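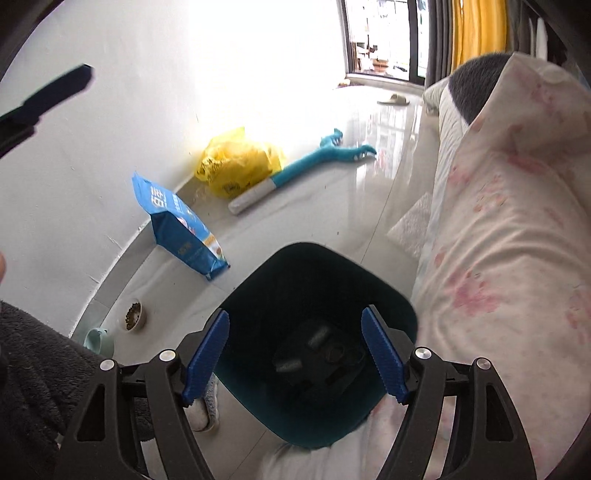 What size tank fits a small hardtail without making it look like a farm truck?

For most short-frame builds I'd stay close to two gallons, and that's why I started making the Estgate tank at that size. You get a decent ride between fill-ups, the backbone still shows behind it, and your knees don't get pushed out to the sides. If you mostly ride long highway stretches you'll want something bigger, and I'll happily tell you so before you spend money with me.

Estgate 2-Gallon Peanut Tank, raw steel

Part no. 928

I've been building bikes in my garage for a long time and selling parts under the Zaltgate name for a little less time than that. The Estgate came out of my own frustration with cheap peanut tanks. I'd bought three of them over the years and every single one needed work before I could run it. One had a tunnel so narrow I had to spread it with a bottle jack (don't do this). Another had mounting tabs welded on at two different heights, and I didn't notice until it was painted. So I drew up my own, had the shells stamped, and now I weld them together myself, TIG all the way around, in batches whenever the garage isn't full of somebody's project.

What you get is a bare steel tank with a centered filler, a single petcock bung at the low point on the left, and four rubber-mount tabs. The tunnel is cut to clear a standard single-tube backbone with a bit of wiggle room for wiring. I leave the seams as welded, so if you want that smooth molded look you'll need filler or lead and some patience. Plenty of people clear coat them over the bare metal and I love how that looks, though you do have to stay on top of rust around the filler neck.

Every tank gets pressure tested to a couple of psi with soapy water brushed over the seams. I test again after the petcock bung goes in, which sounds fussy, but that bung has been my trouble spot. On the first batch I had a pinhole show up right at the edge of it and I caught it maybe an hour before the box was going out the door. Never again!

Fitment

I've run this one on my own bike, the long skinny thing I call Brondavia, over two summers now. It also drops right onto the Lūse frame kit with no trimming at all, because I used a Lūse frame as the jig when I laid out the tabs. For other frames, tack your mounts, set the tank on with the forks at full lock both ways, and check that nothing touches before you weld for real. Check it with the bars you're going to run, too. Wide bars swing in farther than you'd think. 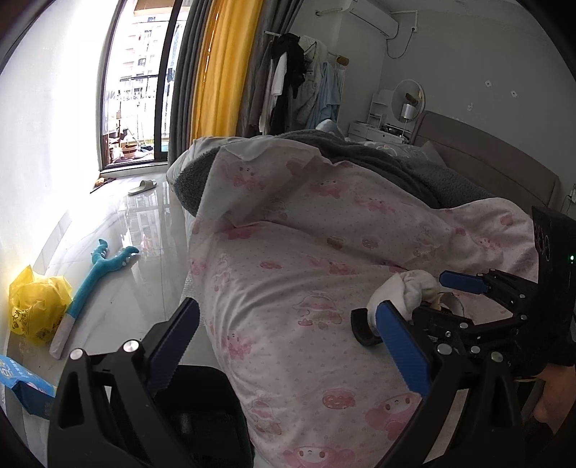
You'll want at least an eighth of an inch between the tunnel and the backbone everywhere, and more at the front if your motor is solid mounted. Those things shake. I use thick rubber washers top and bottom with a steel sleeve through the middle so the bolt bottoms out on the sleeve and doesn't squash the rubber flat.

Before you paint, flush it. I ship them with a light coat of oil inside and there can be a little grit left over from welding. A quart of solvent and a handful of drywall screws, shake it till your arms quit, dump, repeat, then let it air out somewhere far away from the water heater.

Price and shipping

The tank is $200 plus shipping in the lower 48. Filler cap and petcock are not included, mostly because everybody has an opinion on those and I got tired of taking returns. Shipping weight is 8 pounds in the box. I drop packages off on Tuesday, so an order that comes in Tuesday night will sit for a week, sorry, it's just me out here.

If it shows up dented, send me a picture before you do anything else and hang on to the box. Once it's been painted or welded on I can't take it back.

Availability: in stock, raw steel only. Narrow-tunnel version coming once I get the shells sorted out.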